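Home | Archive | Gear notes | Contact

This site uses cookies to remember your settings. Accept | Manage

Foam roller or lumbar wedge: three weeks on the floor

I sit for most of the working day, and in October my lower back started to stiffen by mid-afternoon. The stiffness was worst between 3 and 4 p.m. and gone by morning. My physical therapist, Mayu Higuchi, found nothing alarming and gave me two options to test at home: a half-round foam roller used lying down, or a firm wedge placed behind the lower back while seated. She had no strong preference. I bought both and ran them for 21 days.

The roller is the Furum half-round in the medium density. The wedge is made by Nondo. I paid full price for both, and neither company knows I exist.

Specifications first. The Furum weighs 683 grams on my kitchen scale, and the label on the end cap gives the same figure to the gram. It is closed-cell foam with a flat underside, so it stays put on a wood floor. On carpet it creeps a little toward the feet. The Nondo wedge is molded foam in a zippered cover with an elastic strap. The cover goes in the wash. The strap is too short for my office chair, which has a wide back, and I extended it with a length of webbing and a plastic buckle.

The routine was the same every day. Five minutes lying along the roller before breakfast, spine on the curved side, arms out, knees bent. Then the wedge from 1 p.m. until I stopped work. In the second week I dropped the wedge and kept the roller. In the third I dropped the roller and kept the wedge. This is a sample of one person and I had no way of blinding it.

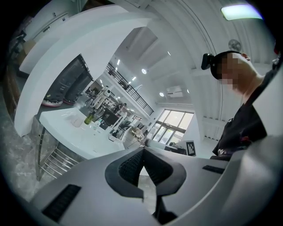
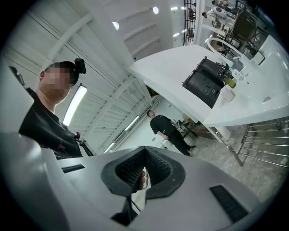 Surface texture matters more than I expected when I ordered. The Furum has a smooth skin, and with a cotton shirt on I slid sideways off it several times in the first days. The fix is a surface with some bite, the kind of fine dots you get on the black rubber inside the gripper in the second photo, or the ribbing on its side pads. A strip of drawer liner with a similar raised pattern, laid over the roller, stopped the sliding. It does leave marks on bare skin, so wear the shirt.

Results, week by week. With both products in use, the afternoon stiffness began later, closer to 5 p.m. With the roller alone it went back to starting before 4, though it felt milder. With the wedge alone it started near 5 again, and I had a new sore spot under the left shoulder blade. I put that down to the wedge pushing me forward and my elbows losing contact with the armrests. Raising the armrests one notch helped.

Mayu's comment, when I showed her the log, was that I had the wedge too high. It should fill the hollow above the belt and end below the ribs. Mine was sitting on the ribs. I lowered it by the width of my hand and the shoulder complaint went away in two days, after the test had ended, so it isn't in the log.

A note on foam density. The medium Furum feels hard for the first few mornings. I looked at the Bukodmont roller too, which comes in a softer grade, but the sample in the store kept a thumbprint long enough for me to read the price tag, and I passed. Fujimoto sells a cork version that should outlast any foam. It is also round, and a full round is difficult to balance on if you are new to this.

Cleaning: damp cloth and dish soap for the roller. The wedge cover came out of a cool wash with no shrinkage that I could find. I air-dried it. The zipper pull is thin and will probably be the first part to go.

I am keeping both for now. The wedge stays on the chair, low, and the roller lives behind the bedroom door. Next on the list is seat height, where I suspect I have been a notch too low for years. I will need to borrow a footrest before I can test that properly, and if you have one with an adjustable tilt that you would recommend, leave the model name in the comments.

Get new posts by email. Enter your address to subscribe. Unsubscribe at any time.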